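## Droravico wants your laundry day

Droravico has put out a second call for people to teach its two-armed robots housework, and this time the job is laundry. The company calls the project Rewi. A person works the arms by remote control, the robot records every movement, and enough of those recordings are supposed to add up to a machine that can do the wash by itself. The target is 1,880 recordings by the end of January. So far there are 701.

I have a few doubts, and I'll start with the bag.
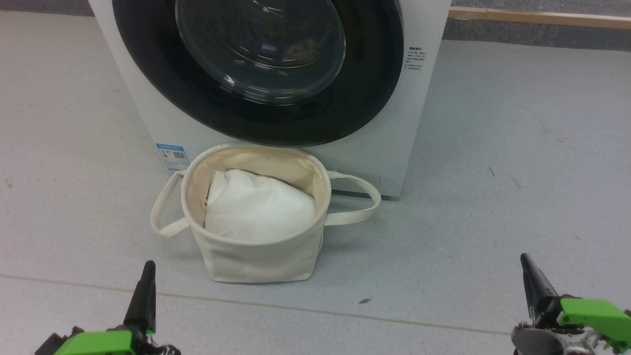
*Liette Carrier*

A canvas bag with floppy handles is a hard thing for two pointed black fingers to deal with. One handle lies out on the floor to the left, the other reaches to the base of the washer, and there's a puffy white bundle filling most of the opening. You or I would hook a thumb under a loop and haul. Someone steering by remote has to line up a fingertip with a strip of cloth they can't feel, and then guess how hard to squeeze.

The operators I spoke to are good at this. One of them told me it took her up to 600 tries before she stopped dreading handles. That's skill, and I don't doubt it's being recorded. What I do doubt is how much of it survives the trip into software. A recording holds where the arms went. It doesn't hold why she backed off and came in from the other side.

Then there's the matter of which tries get kept. Droravico says it throws out "unusable" runs but won't say how many, or who decides. If the fumbles all go in the bin, I'd like to know where the robot is meant to learn what to do after a fumble. Jaren, the smaller outfit working on the same problem, keeps its bad runs and tags them. Its robots are no quicker, from what I've seen, but at least you can ask what went wrong and get an answer.

Pay for the new round hasn't been posted. The last one paid by the finished run, so a stubborn bag came out of the operator's pocket. Ask about that before you sign up.

Droravico says a public demo will follow in the spring. I'll go, and I'm bringing my own bag.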